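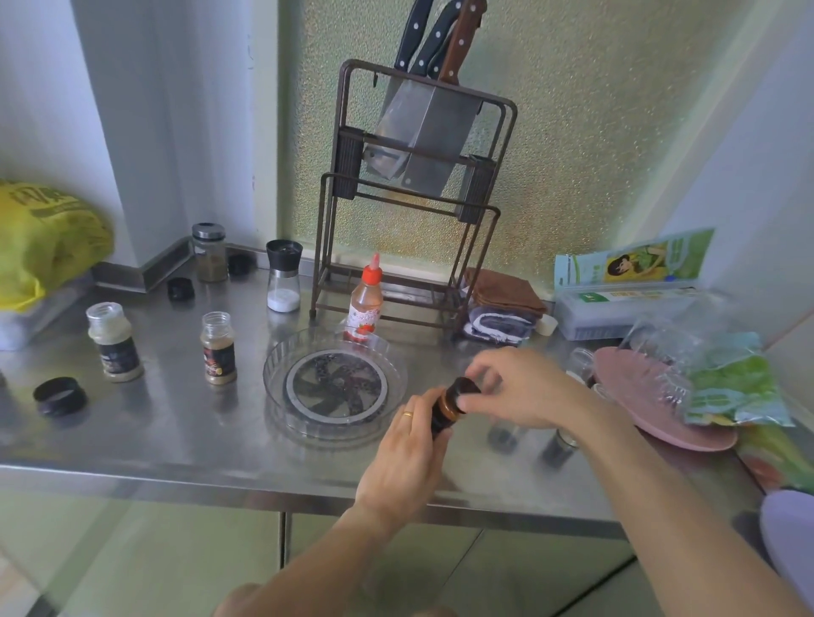
Seasoning station check - with comments

4 min read

December 26, 2021

Every kitchen has a checklist for the fridge and another for the fryer, and then the spices get a quick wipe and a hopeful look. I love doing this one! It's short, it smells wonderful, and you come away knowing what you've got. We wrote the first version at Brirenham in October and have been scribbling on it ever since. My comments are under each point, with a few from Ok-hee Woo, who runs the counter at Breltutton and is far tidier than I am.

Allow 8 minutes for a small station. Do it before service, never during.

1. Every container has its own lid, and the lid is on.
Fail if any cap is loose on the counter and no one is using that bottle.
Comment: the big one, and the one we fail most. Black caps all look alike until you try to screw the wrong one on. Match by thread, then by width. If a cap has been lying face up, wash and dry it before it goes back.

2. Caps come off one at a time.
Comment: Ok-hee's rule, and I've come round to it completely. Open, season, close, next. I used to have the whole lot open at once because it felt quicker (it isn't, I timed it).

3. Labels face front and can be read at arm's length.
Comment: pale powders are the trouble here. Garlic, onion, white pepper and at least one sort of stock powder could all pass for each other in poor light. If the label has gone greasy, replace it today.

4. Necks and threads are clean.
Comment: run a dry cloth round the neck with the cap off. Squeeze bottles need the nozzle wiped as well, and a look down inside the collar, where sauce dries into a crust. Warm water and a little brush shifts it beautifully.

5. Powders run freely.
Comment: tilt, don't shake. Lumps mean steam has got in. Never sprinkle straight from the bottle over a hot pan - tip some into a dish first. Throw out anything that has set hard.

6. Grinders turn and the salt level is written down.
Comment: we keep a 650 g tub of coarse salt on the shelf for refills. Brush the underside of the grinder while you're there, it's very satisfying.

7. Glass checked for chips.
Comment: run your eye round the rim, not your finger. A chipped jar goes in the bin with its contents, however nice the contents were.

8. Counter wiped beneath the containers as well as between them.
Comment: lift everything. Steel shows rings and dust wonderfully well if you bend down and look across it towards the light.

9. Hands.
Comment: washed and dried before you start. Plain bands are allowed under our rules, stones are not. Check your own site's policy.

10. Opened dates.
Comment: Jihad Hamdan puts a dot of tape on the base with the month on it. Lovely idea, now standard at both sites. Anything without a dot gets one today and goes on the watch list.

Scoring: 2 fails or fewer, fix on the spot and sign. With 3 or more, clear the station, start again from point 1 and tell whoever is on next.

Still to settle: whether decanted spices from the Šimko order need the batch number copied over. I think yes, Ok-hee thinks the month is enough. Answers on the clipboard please!

8 comments
2 shares

Related
Fridge seals: what to look for
Breltutton dry store, October check
Getting the Grotelier shelves level
Chopping boards - when to let go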